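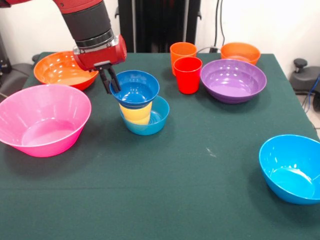

Coloured plastic tableware has never needed much looking after, and most households own more of it than they would admit to. Bowls arrive in sets and leave one at a time. Cups get left at the beach. What stays behind ends up in the bottom cupboard, in every colour, where it has to be stacked somehow.

Elżbieta Cieślak has sold the stuff for years from her shop in Nustow, and she keeps 131 pieces out on display. Her best month is July. Families on holiday come in for picnic bowls and go home with tumblers as well.

Her advice on stacking is simple. Put the widest bowl at the bottom, stand a cup in it and rest a smaller bowl on top of the cup. It uses the height of the shelf, and a dark blue bowl over a yellow cup in a turquoise base looks cheerful enough to leave on the table. Big flared bowls, the pink ones especially, she keeps on their own. "They take up the room of three," she says, "but you'll want one for salad."

Yuzuki Chiba, a regular customer, sorts hers by colour. Orange and red tumblers stand together, and the purple bowl goes beside them - it was her grandmother's favourite for plums.

Both women wash theirs by hand in warm water and dry them before stacking, as damp bowls tend to stick. Scratches don't bother either of them. Cieślak still eats breakfast from an orange bowl she bought with her first pay, and the rim has gone a bit rough on one side.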